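June 7, 2021

Notes on a shape sorter

The Sketine set has been on the table long enough now for me to have opinions about it. It came second-hand from a shop in Fotdale, without its box and without instructions, and the only paper in the bag was a till receipt for something else. The maker is Pellmont, according to the man in the shop. I have not found any document from them giving dimensions, so everything below comes from a steel rule and a pair of cheap calipers, and should be read with that in mind.

A shape sorter is a board with holes and a set of blocks. The board is supposed to say no to every block except the right one. How well it does so depends on two quantities: the size of each shape relative to the others, and the gap left around each block so that it will drop. People who write about these toys tend to discuss the colours, which are pleasant enough (green board, red pieces) and have no bearing on the result.

I measured across the flats for anything with flats and across the diameter for anything round. My octagonal block is 30 mm. Its opening is larger by 2 mm in all, so there is a millimetre either side when the block is centred. I took that as the standard gap and worked from it.
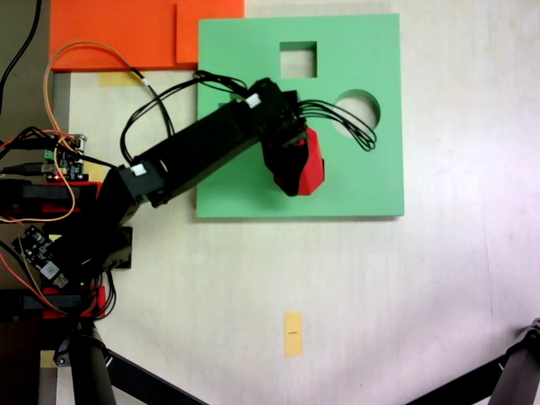
Red piece over the green board, square and round openings.

The square is the easiest shape to reason about. Take a square block 30 mm across and an opening with the same gap as the octagon. The block can be turned by a little under four degrees from true before its corners foul the sides. The worst it can be is forty-five degrees out, after which it is on its way to the next correct position. So if you lower a square at a random angle, and centre it perfectly, it will drop on fewer than one attempt in ten.

In practice a square drops far more often than that, for the simple reason that a person does not lower it and give up. You rest one edge in the opening, feel it catch, and rotate. Most of the skill in the thing is in this second stage. I would go further and say that the edge of the opening matters more than the gap. A crisp edge gives a clear stop and tells your fingers where the side is. A heavily rounded edge lets the block slide over without any signal, and you end up looking for the hole again.

Thickness matters as well. A thin board lets a tilted block fall through, and a thick one makes it jam until it is brought upright. Jamming is irritating, but it is at least informative. I prefer a thick board. The green one is thick enough to jam a carelessly held block, and I count this in its favour.

The other thing to watch is the surface underneath. On a hard tabletop, with the board lying flat, a block goes in and stops almost at once, and you have to lift the board to get it back. Raising the board on four equal spacers cures this. I used offcuts of skirting. If the spacers are not equal the board rocks, and then every measurement of how square you were holding the block is worthless.

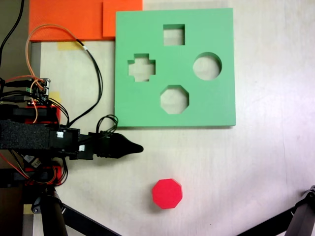 THE OCTAGON

An octagon is a circle with ambitions. With the same 30 mm block and the same gap, it can be turned by more than twelve degrees and still go in, and the worst possible error is only twenty-two and a half. More than half of all orientations are therefore acceptable with no correction at all. It is a forgiving block, and anyone who is new to the set should be given it first.

The trouble is telling it apart from the round one. Measured from corner to corner, a regular octagon is 8 per cent wider than it is across the flats. That small difference is all that stops it going through a circle of the same nominal size. For my block it comes to about two and a half millimetres, and the gap uses up most of that. What remains is half a millimetre. Sand the corners, or let a child chew them, and it is gone.

The reverse case is worse. A cylinder of 30 mm goes straight through the octagonal opening, and would go through a square one of that width too. There is nothing to stop it. I spent an evening trying to find a pair of sizes that would exclude both errors, and with this gap there is no such pair at this scale. Make the cylinder bigger so that it will not enter the octagon, and the round hole has to grow with it, and then the octagonal block falls through that. The two conditions can only be met together when the octagon is nearly fifty millimetres across. Or you can tighten the gap, in which case you need better blocks than mine.

Iraklis Giannakopoulos, who taught me technical drawing and still reads this page, wrote to point out that a keyed block solves the problem at once: cut a groove down one side of the cylinder and put a matching rib in the opening. He is right. It also makes the round piece as fussy as a door key, and the point of the round piece is that you can put it in without thinking.

The cross I have left alone. Inside corners are difficult to measure with my calipers, and the figures I got on separate evenings did not agree. What I can say is that a cross cannot be judged by its overall width. The width of the arms decides whether it drops, and a block can be the correct size from tip to tip and still refuse to move because one arm is fat.
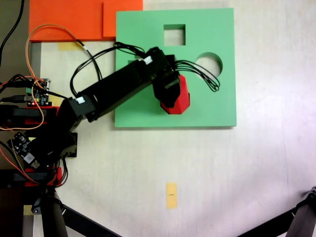
Should a block that sticks be sanded, or should the hole be opened up?

Sand the block. It is cheaper to replace if you go too far, and taking material off the hole alters the fit for every other piece in the set. Use fine paper on a flat surface, move the block over the paper, and check after every few strokes. Leave the corners until last and take as little off them as you can.

Weight is worth a paragraph. On the kitchen scales the whole set, boards included, comes to more than 900 g, most of it in the boards. A heavy board stays where it is put when a block catches on it. A light one travels, and you chase it across the table with the block still in your hand. I tried a square of shelf liner underneath and it stopped the travel, but it also gripped the ends of the blocks, so I took it away again. Dabs of tack at the corners worked better and left no mark.

Lighting makes more difference than I expected. With a single lamp to one side, the board throws a thin shadow along its far edges and the inside walls of the openings go a darker green, so the holes read clearly. Under flat overhead light on a pale table the contrast drops and I found myself leaning in. I now keep the lamp to the left, low enough that my own hand does not shade the opening I am aiming for.

That leaves the question of boards with recesses, where the piece sits in a shallow pocket and does not pass through.

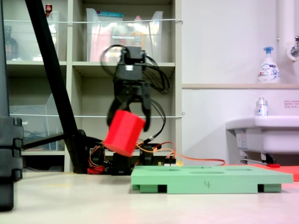 I had assumed that they were the easier kind, and on reflection I think they are simply different. A through hole is tested by whether the block falls. A pocket is tested by whether the block stands up when you let go, and a cylinder that arrives tilted will sit on the rim of a shallow pocket looking very nearly right. The gap can be more generous than 2 mm, because there is no rival shape to exclude when all the pockets are round, but the floor of the pocket has to be flat and the end of the block has to be cut square to its sides. Check the second with a small engineer's square before blaming the first.

Marking the boards is useful once there is more than one. A numeral in marker on the front edge does the job, and it also settles which way round the board goes, which matters if you are keeping notes. My notebook has several early pages that are of no use because I did not record the orientation.

Ojeda asked in the comments last time whether I would post a table of the measurements. I will when the cross is done. I have ordered a set of gauge pins that should fit into the inside corners, and they are due later in June.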